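# Chapter 4: Setting the Price of a Small Business

Most owners who sell a business do it once. They come to the sale knowing what they paid for the equipment and what they would like to retire on, and neither figure tells a buyer very much. This chapter looks at how a price is worked out for a privately held firm, and why two capable valuers can look at the same books and come back with different answers.

We start with earnings. A buyer is paying for the money the business can be expected to make under new ownership, so the first job is to restate past profit in a form the buyer can use. This is called normalising the accounts. The owner's salary is adjusted to what a hired manager would cost. One-off items, such as a legal settlement or the sale of a vehicle, are taken out. Rent paid to a related party is changed to the market rate.

Take Clalcombe, a wholesaler of fasteners and small hardware with around 300 trade customers. Its owner, Luzius Gasser, had paid himself very little for 10 years and taken the rest as dividends. On paper the profit looked healthy. Once a manager's wage was included, it fell by a third, and the first offer fell with it.

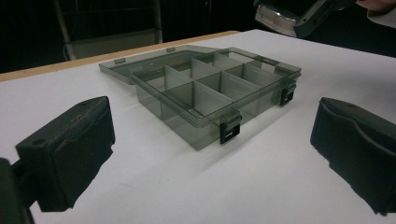

Stock is the next point of argument. Clalcombe carried more than 1,000 product lines, many of them slow to move. Gasser had valued the lot at cost. The buyer's accountant, Niall Matheson, marked down anything that had not sold in two years. Both methods can be defended, but the sale agreement has to name one of them, and it should also say who does the stocktake and on what day. Disputes over stock are among the most common causes of delay between a signed offer and settlement.

The third part of the price is the multiple. A business earning steady profits from many customers will usually attract a higher multiple than one that depends on a single contract. The case of Misberg, at the end of this chapter, shows what happened when a firm with one large client tried to sell in the same month that client's contract came up for renewal.

When you have finished this chapter, you should be able to:

- normalise a simple set of accounts
- compare two methods of valuing stock
- explain how customer concentration affects a multiple
- draft the pricing clause of a letter of offer

## 4.1 Whose earnings?

The word "earnings" is used loosely in sale listings. Before comparing any two businesses, check whether the figure given is before or after the owner's pay, interest and tax.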